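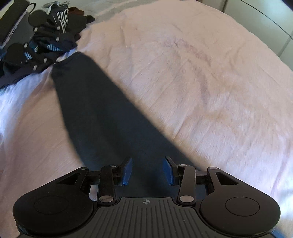 *Figure 7.1 Dark clothes heaped on a pink blanket, with one long navy piece lying flat.*

# Chapter 7: Sorting and Folding

A bed makes a good folding surface. It is wide and soft, and it sits at a height most people can work at without stooping for long. Clear it first, then pull the blanket reasonably straight. A pale cover helps when the washing is dark – navy and black are hard to tell apart in a heap, and small items go missing in it.

In this chapter you will learn to:

- sort a mixed pile by type before folding anything
- fold long, narrow pieces so that they stay folded
- deal with snaps, buttons and other fastenings
- judge how much will fit in a drawer

Start with the long pieces. Take one garment from the heap and lay it out on its own. Smooth it from the top down with the flat of the hand.

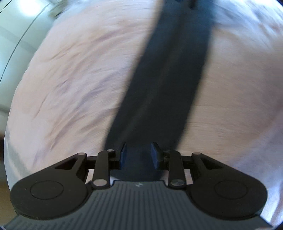 Sleeves and trouser legs should lie straight before the first fold is made. A twist left in at this stage will show as a crease later on, and knitted cloth may also stretch along it. Do not pull hard at the cuff. Lift the whole length and set it down again.

Fastenings come next. Close snaps before folding, but leave stiff buttons undone until the garment is flat.

The exercises use the method taught by Corentin Delorme in his evening classes at Etavthorpe. His folding board, the Drena, is 300 mm wide and is described on page 148. You can do every exercise in this chapter without one.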